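We're the Morklow Robotics Club, and this is the data card for **Sink & Counter**, our first real dataset! It covers small kitchen chores, recorded by students on a two-armed robot, and we built it for our spring project at the Alvarado student showcase.

Each recording comes with a head view and a wrist view. You get the whole counter from one and the grip up close from the other — we love having both.

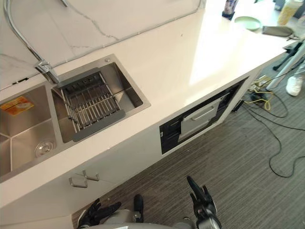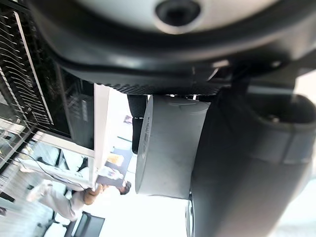 Rafsan Pathirana thinks the wrist view should be optional in the download, because a lot of school laptops will choke on the full set. Fair point, so we split it. `head/` and `wrist/` are now separate folders and you can grab either one.

## What's in it

- 170 recordings, 11 chores
- 2 views per recording
- One plain text note per recording, written by the student who was driving
- A `result` column: `done`, `partly` or `dropped`

Please keep the `dropped` ones! Heriberto trained on those too and his grasp checker got a lot better at knowing when to let go and try again.

## Getting started

1. Unzip into `data/`
2. Run `python check_files.py`
3. Open `notes.csv` and pick a chore

The check takes nearly 6 minutes on the club desktop. If it stops on a missing file, run it again with `--skip`.

## Known problems

- Bright windows wash out parts of the wrist view. Afternoon recordings are the worst for it.
- Wrist pictures are stored the way they were recorded, so the room is often sideways. Use `--rotate` if that bugs you.
- Chore names changed in April. `rinse_cup` and `cup_rinse` are the same thing — sorry, Tiburcio is still cleaning that up.

## Who did what

Teodoro Serrano wrote the recording script, Heriberto Palacios did the labels, and Tiburcio Bautista keeps the file names straight (mostly).

Trained something on it? Send us your results, even the silly ones. We'd be thrilled to add them to `results.md`.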